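Valtidarについて

Valtidar(ヴァルティダー)は、使用済みの業務用パソコンやサーバーをロボットで分解し、部品を再利用に回す会社です。自社のラインを運営するほか、同じ種類の作業を行う工場に向けて、作業基準の作成と点検を請け負っています。このページでは、当社がどのような決まりに沿って作業しているかを中心に紹介します。

事業の始まり

当初は手作業の分解だけを行っていました。ドライバー一本で筐体を開け、電源、ドライブ、メモリを外し、種類ごとに棚へ移すという仕事です。取引先のWerkanoから台数の多い案件を受けたのをきっかけに、ロボットアームによる取り外しを始めました。機械を入れて最初に困ったのは、速度でも精度でもなく、手順書が人間の作業者向けにしか書かれていないことでした。「軽く持ち上げながら手前に引く」という一文は、人には通じますが、アームには通じません。現在の作業基準は、このときに手順書を書き直したものが土台になっています。

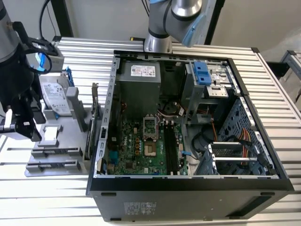
文・Hanyu Ye(Valtidar 作業基準担当)
最終更新 8月10日

作業基準の構成

当社の作業基準は16章、全部で761項目あります。前半は機種を問わず守る共通事項、後半は機種ごとの個別事項です。共通事項には、受け入れ、通電の禁止、固定、把持、部品の置き方、記録、停止と復帰が含まれます。個別事項には、ねじの位置、ラッチの向き、外す順序、つかんでよい面とつかんではいけない面を書きます。

項目の文には必ず主語を入れます。「確認する」だけでは、人が確認するのか、カメラで判定するのか、両方なのかが分かりません。新しい項目の案が出たときは、まずこの点を見ます。次に、守られたかどうかを後から記録で確かめられるかを見ます。確かめられない項目は基準には入れず、教育資料のほうに移します。

筐体の受け入れと固定

受け入れた筐体には管理番号を付け、電源コードがつながっていないことを人が確認します。その後、48時間以上置いてから作業台に載せます。これは社内の決まりで、法令が求める時間ではありません。急ぎの案件でも短縮はしません。

側面パネルを外した筐体は、開口部を上に向けて寝かせます。ケーブルが部品の上を横切っている場合、個別事項に経路の記載がなければ、アームは動かさずに担当者を呼びます。ケーブルを押しのけながらの把持は認めていません。コネクタ側に力がかかっても、外からは見つけにくいためです。

把持と部品の扱い

把持についての項目は、基準の中で最も改定の回数が多い部分です。部品ごとに把持面を決め、基板の部品実装面とソケットの接点は全機種で把持禁止としています。

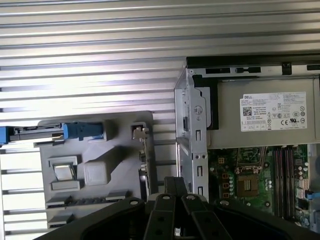
把持面を決めるときは、部品そのものと同じくらい、指が入る隙間とその周りを調べます。設計図が手に入らない機種が多く、実機を見て決めるほかありません。手首側のカメラで見ると、グリッパーの二本の指はグレーの樹脂製トレイと銀色の金属ブラケットの間にあり、すぐ先にはマザーボードが控えています。こうした場所では、指を開く幅の上限を個別事項に書き、開閉の前にいったん停止させます。上限は機種ごとに決め、ほかの機種の値を流用しません。青いラッチのように色で見分けやすい部品でも、色だけを判定の根拠にすることはできません。形状と位置を合わせて判定し、どれか一つでも基準から外れれば人の確認に回します。

外した部品は、種類ごとに決めた向きで置きます。記憶装置は最初に登録し、データ消去の工程へ渡すまで、ほかの部品とは別に管理します。登録の済んでいない記憶装置を作業区域の外へ出すことは、社員であっても認めていません。

人とロボットの作業区分

アームの可動範囲に手を入れてよいのは、停止状態を操作盤で確認した担当者だけです。一時停止は停止とみなしません。復帰の操作は、停止させた本人が行います。交代の時刻をまたぐ場合は、引き継ぎ票に両者が署名してから復帰の権限を移します。

動作の教示を行う日は、通常の処理を同じ台で行いません。以前は午前に教示、午後に処理という組み方をしていましたが、速度設定の戻し忘れが起きたため、日を分けるように改めました。処理台数は減りましたが、この決まりは変えていません。

記録と点検

すべての取り外し作業について、開始と終了の時刻、把持の再試行、停止の理由を記録します。前年度に当社のラインで記録した停止は2,179件でした。理由の欄に「その他」と書くことはできません。当てはまる理由がなければ、担当者が文章で書き、月ごとの見直しで分類を加えるかどうかを決めます。

点検は社内と社外の二段階です。社内では、ラインに入っていない社員が記録と実際の作業を照らし合わせます。社外の点検はEttonに依頼しており、年に一度、11月に実施します。指摘の内容と対応の状況は、取引先から求めがあれば開示します。

基準の改定

改定の案は、職種を問わず社員全員が出せます。案には、現在の項目番号、変えたい文、理由となった作業記録を添えます。採用しない場合も、その理由を文書で返します。安全にかかわる項目は即日、それ以外は翌月の初めに切り替えます。旧版は消さずに保管し、どの筐体がどの版で処理されたかをたどれるようにしています。

作業基準の提供について

共通事項は、同業の工場に有償で提供しています。Chengの分解工場では、当社の共通事項に自社の個別事項を加えた形で運用されています。提供先には、導入前に当社の担当者が現場へ伺い、設備の配置と既存の手順書を確認します。機械の安全に関する法令や公的規格への適合は、提供先ご自身で確認していただく必要があります。当社の基準はそれらに代わるものではありません。

見学とお問い合わせ

ラインの見学は、取引先および導入を検討中の企業の方を対象に、事前の申し込みで受け付けています。見学中は指定の通路からご覧いただきます。記憶装置の登録区域での撮影はご遠慮ください。作業基準の目次は、お問い合わせ窓口からご請求いただけます。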